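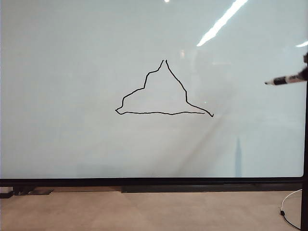
The triangle, with the arm backed off to the right.

I said I would write up the drawing fault once we understood it, so this is where things stood on May 3, 2018. We understand most of it.

The job is simple on paper. The arm holds a marker, gets three corner points and draws straight lines between them on the whiteboard. Trundus, the control software Jurgita Vasiliauskas and I have been writing since the winter, works out the path and sends it down in short segments. On the simulator every triangle was perfect.

On the real board the left side came out in steps. There is a nearly vertical drop partway down, then it carries on at a slant and ends in a little hook. The right side is steadier but runs past the base and finishes in a tail, and the base stops short of it. The top has a small gap as well.

My first guess was the marker slipping in the gripper. I wrapped the barrel in tape and ran it again, and got the same steps in nearly the same place. Then I blamed the board for flexing. Jurgita leaned on the back of it during a run, which made no difference.

She found the cause in the log. One of the joints was reporting its position late, by up to 16 milliseconds, and our code was correcting for an error that had already gone. It overshot, corrected back, and overshot again. The hook and the tail are the same fault at the ends of the strokes, where we lifted the pen before the arm had settled.

What bothered me more was the safety side. The position error limit should have stopped the arm at seven millimetres. I had raised it to 10 while testing something else and left it there, so the arm carried on when it ought to have quit. With a pen and a whiteboard that costs you a bad triangle. I would not want to find it out with someone's hand nearby.

The limit is back at seven and now lives in a file that needs two of us to change. We also wait for the arm to settle before lifting the pen. The late joint readings are still there, and I have written to Rulley, who supplied the controller, with the log attached. The gap at the top I can't explain yet.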